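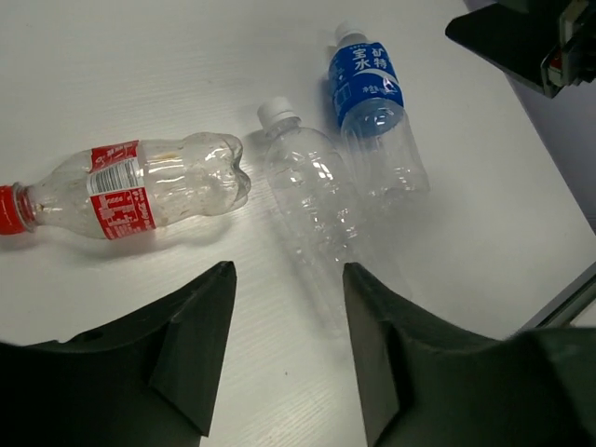
Graciela Barrientos wants to know why the speed limit rule applies when the arms are only handling empties. Fair question. It applies because two arms share one table, and the table doesn't care what's in the bottle.

**Tuesday, bottle sorting**

- Cap at 100 mm/s whenever both arms are over the table. Was 200. We liked 200.
- One arm moves, the other parks — write down which.
- Caps stay on.
- 29 runs logged, three without initials. Kidus, I know your handwriting even when it's absent.

Still to do: post the Gelleck checklist by the e-stop.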